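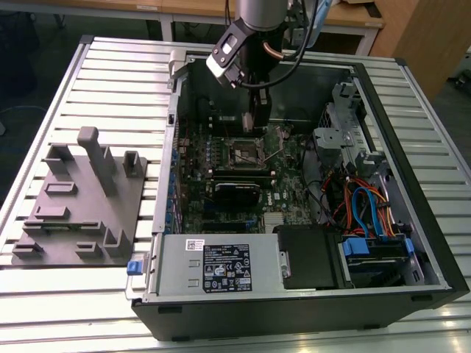
Greenwood Allotment and Garden Society

Minutes of the general meeting held in April in the Dresgate Road hall

The meeting opened at 7.30 pm.

Present: Hayley Birkett (chair), Kojo Annan (secretary), Chelsea Bickerstaff (site and water), Blair Pringle (shop), Magdolna Medve (plots and waiting list) and 35 members.

1. Apologies

Apologies had been received by email and are kept with the signed attendance sheet.

2. Minutes of the last meeting

A correction was asked for under item 6. The width of the main path should read "two barrows" and not "two barrels". With that change the minutes were agreed and signed by the chair.

3. Matters arising

The noticeboard by the lower gate has been rehung and the lock replaced. Keys are held by Hayley and Magdolna.

The letter to the council about the blocked drain in the lane has been sent. A reply came saying the drain is on the list for the spring. Kojo to write again if nothing has been done by the end of May.

The beekeeping rules were put off at the last meeting and are taken under item 8.

4. Money

Kojo reported that the current account stood at £1,632 once the water bill had been paid. Nearly all rents are in. Two plot holders have asked to pay in halves and this has been allowed as in other years.

A member asked why the water bill was higher than last spring. Chelsea said the standing charge had gone up and there had also been a leak at the top tank, now mended. She reads the meter on the first of each month and the readings are pinned up in the shop for anyone who wants them.

It was proposed that rents stay as they are for the coming year. Agreed with one against. The member against asked for it to be noted that in his view a small rise each year is easier to bear than a large one later.

5. Site and water

The water was turned back on at the end of March. Members are reminded that hoses may be used for filling butts but must not be left running unattended. Chelsea had found one left on over a dinner time, with the neighbouring plot under water and a row of broad beans washed out.

The tank by plot 13 has a split along the lip. It holds water up to the split and will do for this season. Chelsea has had one price for a replacement from Ostov, the tank people, and is waiting for a second. She was given leave to go ahead with the cheaper of the two as long as delivery to the gate is included.

Top gate. The bottom hinge has dropped again. Blair offered to look at it with his brother-in-law, who has a welder. In the meantime please lift the gate when closing it and do not let it swing.

Deer. Tracks have been seen on the upper plots and several members have lost the tops of their peas. There was a long discussion about the hedge along the railway side, where there are gaps at the bottom. Some wanted a fence, others thought that wire pegged along the inside of the hedge would be enough for now. It was agreed to try wire first on the worst stretch. Chelsea to measure up and Blair to price the wire through the shop.

6. Shop

The shop is open from 10 am until noon on work mornings. Blair reported that seed potatoes have nearly sold out, with only a few bags of Maris Piper and one of Charlotte left. Onion sets are gone. Canes, netting and fleece are all in stock.

The peat-free compost from Zamonov was discussed. Several members said it dried out quickly in trays and had bits of twig in it. Others had used it for tomatoes and been happy. Blair has 2 pallets on order and cannot cancel them, but will try a different make in the autumn. He suggested sieving it for small seed - there is a sieve hanging behind the shop door which can be borrowed, and please bring it back.

Cash or card. The card reader does not get a signal in the back of the shop. Members paying by card should expect to do so on the step.

7. Plots and waiting list

Magdolna reported that three plots came free over the winter and all have been let, one of them as two halves. New plot holders were welcomed.

Letters have been sent to the holders of plots that have not been worked. Most have replied and have either made a start or given a reason. One plot will be given up at the end of the month. It has a sound shed and a good many raspberries, and there is couch grass along the bottom third. It will be offered to the next person on the list in the usual way.

A member asked if people already on the site could swap plots before one was offered out. Magdolna said the rules allow it if the request is in writing beforehand. No such request had been received for this plot.

8. Bees

The draft rules were read out. The main points are that hives may be kept only on the strip beyond the compost bays, that the keeper must have done a course and hold insurance, and that water must be put out near the hives from April to September.

A member with a serious allergy spoke. She was not against bees on the site but wished to know where the hives would be and when they were being opened. It was agreed to add a line that a board is to be put out on the path whenever a hive is open. With that addition the rules were accepted.

9. Open afternoon and plant sale

This will be in June as before, from 2 pm to 5 pm. Hayley asked everyone to sow a few extra of whatever they are sowing. Tomatoes, courgettes and sweet peas sell best. Last year there were far too many spider plants and these were still in the hall porch in August.

Teas - Chelsea and Magdolna, with help needed for washing up. A sheet is in the shop.

Tables to be borrowed from the hall. Kojo to book them.

The vegetable animals class for children will be held again, with the age limit raised to eleven. Grown-ups may help with the cutting only.

10. Any other business

Bonfires. Members are reminded that there are no fires before October. A complaint was received from one of the houses in Dresgate Road and Hayley has been round to apologise.

Rats have been seen by the compost bays. No cooked food, bread or meat is to go in the bays. Chelsea will turn them more often.

Lost property. One pair of secateurs with red handles, one child's wellington (left), and a flask. All in the shop.

A member asked if the wood chip delivery could be tipped further from the gate as it was hard to get a car past. Blair to speak to the driver.

Thanks were given to those who dug out the ditch in February.

The meeting closed at 9.05 pm. The next meeting will be in July, in the same hall, at 7.30 pm.

Actions

Kojo - write to the council again about the drain if needed; book tables.
Chelsea - second price for tank; measure hedge; turn compost bays.
Blair - gate hinge; price wire; speak to wood chip driver.
Magdolna - offer the vacant plot; send bee rules to all members.
Hayley - posters for the open afternoon.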